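Product Review: Keltetti Match Ball, Size 5
Equipment Office, Clammont Amateur Football League
9/14/26

The league purchased 200 Keltetti match balls ahead of the current season, replacing the Zastedar model used by member clubs for the previous two years. This review covers the opening rounds of play, beginning in August.

The ball holds its pressure well. Clubs were asked to inflate each ball on the eve of a match and check it again before kickoff, and most reported no need for further air. Flight is steady on long passes and goal kicks. Several goalkeepers found the surface slick in rain, a complaint seldom made of the Zastedar.

Durability on artificial turf is less convincing. At Kalniņš Park, where two matches are often played on the same afternoon, the printed panels had begun to scuff by the third round. The seams remained sound.
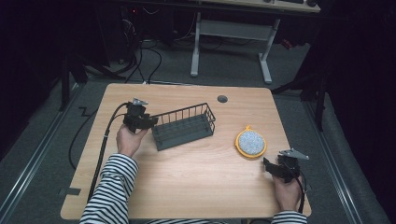 Referee coordinator Normunds Sproģis noted that the white and pale blue design is difficult to follow under older floodlights. An orange version is available from the manufacturer and will be ordered for evening fixtures.

The Keltetti is recommended for grass fields at all adult levels. Clubs that play mainly on turf may prefer to keep their existing stock for training and reserve the new balls for league matches. Replacement requests should be sent to the equipment office in writing.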